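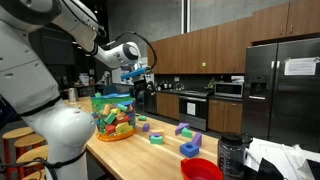
9 March 2020. Block tidy-up task, teaching by remote control, second station.

Aim for today was a clean batch of demonstrations for the Gastier policy, all on the same instruction: pick one loose block, put it in the clear container. The February batch had too much variety in how the operator approached the table, and the trained policy dithered at the height where the approaches split. New rule is that every episode starts with the gripper above and just to one side of the container, then travels out to the block. Loose blocks are reset by hand between episodes, spread on the side of the table away from the stools. Shapes are mixed on purpose. The purple triangles and the arch need a different wrist angle from the square blocks, and the small green cylinder lying on its side is the one most likely to be pushed before it is gripped.

Recorded 100 episodes. Kept 77. Rejects were mostly operator pauses over two seconds in mid-air, which the Brirura recorder flags on its own. The rest were double grasps, thrown out by eye. I would like to keep a few double grasps as recovery examples but they need their own label first, and the label list is frozen until the Stirnance format change is in.

Leader arm scaling: started at 1:1, as before. Coarse moves fine, fine moves poor. Hand tremor shows up clearly in the wrist angle during the last part of the descent. Went to 2:1 below a set height (two units of hand travel for one of gripper travel) and the descent traces smoothed out. The switch between scales has to be ramped. Without a ramp there is a visible step in commanded velocity and the arm twitches. Ramp is now 500 ms, linear. Longer felt like dragging the arm through syrup.

Hand guiding: tried a short set with the arm in gravity compensation, moving it directly. Grasps are better than by remote control, no question. Problems are the usual ones. The operator's forearm is in the camera view for most of the episode, and gripper closing still has to come from the pedal, so timing is late. Also the payload setting was wrong for the first part of the set - still had the Caldeira fingers entered - and the arm drifted upward when released. Corrected in the config, those episodes deleted.

Cable loop at the wrist: watch this. With the last joint near its limit the loop pulls tight, and the operator feels nothing through the leader. Soft limit brought in on that joint for now. It costs some reach at the far edge of the table, so place blocks accordingly.

Releases over the container: drop height is inconsistent between operators. When the container is full, a high release bounces the block off the pile. Proposed rule is to release just above the top block and retract straight up before moving sideways. Not yet applied to today's data.

To do:
- rerun the cylinder episodes with the 2:1 scale
- move payload values into the per-gripper file
- check time sync between pedal and joint log
- train on the 77 alone before mixing in anything from February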